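검색어를 입력하세요 검색 전체 카테고리

끈적한 흰 테이블, 10분 만에 되돌리는 방법 (음료 마시는 책상 편)

흰 테이블 쓰시는 분들 손! 저도 처음엔 사진발에 홀려서 샀거든요. 집에 있던 갈색 식탁을 처분하고 하얀 상판으로 바꿨더니 방이 두 배는 환해 보이더라고요. 그런데 딱 일주일 갔어요ㅎㅎ 주스 한 번, 커피 한 번 흘리고 나니까 동그란 컵 자국이 여기저기 생기고, 팔꿈치를 올리면 쩍 하고 붙고... 갈색 식탁일 때는 안 보이던 게 다 보입니다.

그래서 이것저것 해 보다가 지금은 순서가 거의 정해졌어요. 금요일 저녁마다 한 번씩 하는데 딱 10분이면 끝나요. 오늘은 그 순서를 그대로 적어 볼게요.

준비물

- 극세사 행주 두 장 (젖은 것 하나, 마른 것 하나)
- 주방세제 한두 방울
- 미지근한 물 한 대접
- 베이킹소다 한 숟갈
- 안 쓰는 플라스틱 카드 한 장
- 병이나 컵을 잠깐 올려둘 쟁반

전용 세정제도 써 봤는데(Fladik이라고, 동네 생활용품점에서 팔아요) 향은 좋지만 저는 결국 주방세제로 돌아왔어요. 얇은 막 같은 게 남는 느낌이 싫어서요. 이건 취향이니까 이미 갖고 계시면 그냥 쓰세요!

1. 일단 다 치우기

귀찮아서 병만 살짝 밀어 놓고 그 주변만 닦는 분들 계시죠. 제가 그랬어요. 그러면 병이 서 있던 자리만 동그랗게 남고, 다음 주에는 그 자국이 더 진해집니다. 쟁반에 병이랑 컵을 한꺼번에 올려서 싱크대 옆으로 보내세요. 종이컵은 속을 한번 들여다보고, 남은 게 있으면 비운 다음에 옮기시고요. 저는 빈 컵인 줄 알고 휙 들었다가 바닥에 아이스티를 쏟은 적이 있어요. 테이블 닦으려다 바닥까지 닦은 날이었죠...

2. 병 바닥부터 닦기

테이블에 자국을 만드는 건 대부분 병 옆면을 타고 흘러내린 주스예요. 따르고 나서 입구에 맺힌 한 방울이 라벨 위를 지나 바닥까지 내려가거든요. 사과주스처럼 색이 연한 건 안 보이니까 더 방심하게 돼요.

뚜껑을 꽉 잠그고, 젖은 행주로 뚜껑 둘레의 홈, 병목, 바닥 순서로 닦아 주세요. 종이 라벨은 문지르면 보풀이 일어나니까 톡톡 두드리는 정도로만 하시고요. 병 바닥 가운데가 오목하게 들어간 것도 많은데, 거기에 굳은 주스가 고여 있는 경우가 은근히 많답니다. 행주를 손가락에 감아서 한 바퀴 돌리면 깔끔하게 빠져요.

3. 마른 가루 먼저, 물은 나중에

과자 부스러기나 먼지가 있는 상태에서 물행주부터 대면 반죽이 돼요. 마른행주로 안쪽에서 내 몸 쪽으로 한 방향으로 쓸어 내린 다음, 테이블 끝에 손을 받쳐서 모아 버리세요. 왔다 갔다 하지 마시고요! 모래알 같은 게 하나라도 섞여 있으면 하얀 상판에 잔기스가 쫙 생깁니다.

4. 끈적한 자국 불리기

미지근한 물에 세제 한두 방울을 풀고, 행주를 적셔서 물이 떨어지지 않을 만큼만 짜요. 그 행주를 자국 위에 그냥 얹어 둡니다. 문지르지 말고 2분만 기다리세요. 그동안 컵 씻으시면 딱이에요. 당분은 물에 녹으니까 힘으로 미는 것보다 이 2분이 훨씬 낫더라고요.

그래도 안 떨어지는 덩어리는 플라스틱 카드를 눕혀서 살살 밀어 보세요. 저는 Kastirine 카페 포인트 카드를 쓰는데, 도장 열 개를 다 채우기 전에 카페가 없어져서 지금은 청소 전용입니다ㅠㅠ 칼이나 쇠수세미는 절대 안 돼요.

5. 커피나 차 자국은 베이킹소다로

노르스름하게 물든 자국은 세제만으로는 잘 안 빠져요. 베이킹소다 한 숟갈에 물을 조금씩 넣어서 치약 정도로 되직하게 만들고, 자국 위에 얇게 펴 바른 뒤 5분 정도 두었다가 젖은 행주로 걷어 내세요. 이건 매주 하는 게 아니라 자국이 보일 때만 하는 거라서 위에서 말한 10분에는 안 넣었어요. 처음 하시는 분은 구석진 데에 먼저 시험해 보시고요. 광택이 센 상판은 뿌옇게 될 수도 있거든요.

6. 헹구고 말리기

행주를 깨끗이 빨아서 두 번 닦아 주세요. 한 번만 닦으면 세제가 남아서 다음 날 먼지가 더 잘 붙어요. 마지막은 마른행주로 마무리! 모서리랑 테이블 옆면도 잊지 마시고요. 위만 반짝거리고 옆에는 주스가 흘러내린 줄이 그대로인 집, 저희 집이었습니다.

창문을 등지고 앉아서 상판을 비스듬히 보면 덜 닦인 곳이 얼룩덜룩하게 보여요. 저녁이면 휴대폰 불빛을 옆에서 비춰 보셔도 되고요.

평소에 덜 더러워지게 하려면

코스터가 제일 편하긴 한데, 저처럼 코스터를 꺼내 놓고도 그 옆에 컵을 내려놓는 사람이라면 작은 쟁반이 나아요. 병은 무조건 쟁반 위, 이렇게 정해 놓으니까 흘려도 쟁반만 씻으면 되더라고요. 얼음 넣은 종이컵은 오래 두면 바닥이 눅눅해지니까 빨리 마시고 치우는 게 좋고요. 8월에는 차가운 병에 물방울이 엄청 맺혀서 저는 키친타월을 한 장 접어서 깔아 둬요. 보기에는 좀 그래도 편합니다.

키 큰 컵은 테이블 끝 말고 조금 안쪽에 두세요. 팔로 치기 딱 좋은 높이예요.

댓글로 Fikri Ong 님이 매직블럭은 써도 되냐고 물어보셨는데, 저는 한두 군데 콕 집어서 쓸 때만 써요. 넓게 문지르면 표면이 미세하게 갈려서 나중에 때가 더 잘 타더라고요. 급할 때만 살살!

다음에는 의자 다리에 낀 머리카락 빼는 법을 써 볼까 해요. 그것도 은근히 스트레스잖아요.

최근 글
- Shezi 유리 물병, 좁은 입구 속까지 씻는 법
- 냉장고 문 칸 음료 정리 다시 하기
- 행주 삶기, 저는 이렇게 해요 (댓글 39)
- Grerkanska 쟁반 1년 써 본 후기
- 종이컵 분리배출할 때 헷갈리는 것들 (댓글 11)

문의는 방명록에 남겨 주세요 | 글과 사진을 허락 없이 퍼 가지 말아 주세요 | 맨 위로

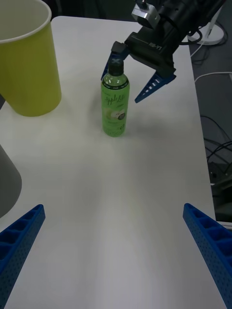 아, 그리고 행주는 다 쓰고 나서 꼭 펴서 말리세요. 뭉쳐 두면 다음 날 냄새나서 테이블을 또 닦아야 해요ㅎㅎ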